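Reuse of Retired Office Desktops as Low-Load File Servers

Student project report
Ragnheiður Thorlacius

1. Background

The department retires its office desktops on a fixed schedule, and most of the units still work when they are withdrawn. At the same time, the student labs at Prorkmont store their measurement files on a shared drive that fills up before the end of each term. This project examined whether withdrawn desktops could serve as local file servers for small lab groups, and what they would cost in electricity over a school year.

Earlier work by the Sasar group looked at the same question for laptops. That report stopped at idle power and did not cover long transfers or disk failures. The present report covers both, though the disk failure part is limited to simulated faults.

2. Method

Two desktops were prepared as servers and named Arsenault and Skustovus. Both ran the same Linux installation with no graphical environment. Each held a pair of mirrored hard disks for data and a separate small disk for the operating system. Network connections were wired throughout.

Power was read at the wall with a plug-in meter, logged once per minute. Three load conditions were used: idle with the disks spun down, idle with the disks spinning, and continuous write from a single client. Each condition ran for 48 hours. The first hour of every log was discarded so that the readings would not include startup activity.

The test data set contained 761 files taken from the September lab sessions. Most were small text files of sensor readings, with a few long video recordings. Checksums were computed on the client before transfer and again on the server after transfer.

A disk fault was simulated by disconnecting the data cable of one mirrored disk during a write. The disk was then reconnected and the mirror rebuilt. The time of the rebuild and any checksum mismatches were recorded.

3. Results

3.1 Transfers

All 761 files passed the checksum comparison on both servers. Small text files transferred more slowly per megabyte than video files, as expected from the per-file overhead. Packing the text files into a single archive before transfer removed most of the difference. The archive step has to be run by the user and was skipped in some sessions, so the figures for mixed transfers include both packed and unpacked sets.

3.2 Power

Spinning the disks down gave the largest saving of any setting tested. Lowering the processor clock limit had little effect at idle, where the processor already ran at its lowest speed. The screen output was disabled in software on both machines with no measurable change.

Arsenault drew more than Skustovus in all three conditions. The power supplies were exchanged between the machines and the difference followed the supply. No further tests were made on this point.

3.3 Simulated disk fault

Writing continued on the remaining disk in each trial. The longest rebuild took 782 minutes, during which client reads were slower but did not fail. No mismatches were found after the rebuild.

4. Hardware notes

Before a desktop is put into service, the case should be opened and checked for dust, loose cables and damaged capacitors. Memory modules should be reseated and tested overnight. The coin-cell battery should be replaced if the clock does not hold its setting with the power disconnected.
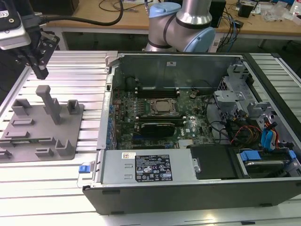 Figure 1. Desktop tower on its side with the side panel removed, showing the motherboard and processor socket.

Thermal paste was renewed on both servers. The old paste was removed with isopropyl alcohol and a lint-free cloth.

5. Limitations

Two machines are too few to estimate a failure rate. The simulated fault covers a clean disconnection only and says nothing about a disk that returns bad data. Noise was not measured, although both servers would have to stand in rooms used for teaching.

6. Further work

The next step is a full-term trial with one lab group, using the disk spin-down setting from section 3.2 and a nightly copy to the shared drive. The transfer script should also be changed so that text files are packed automatically.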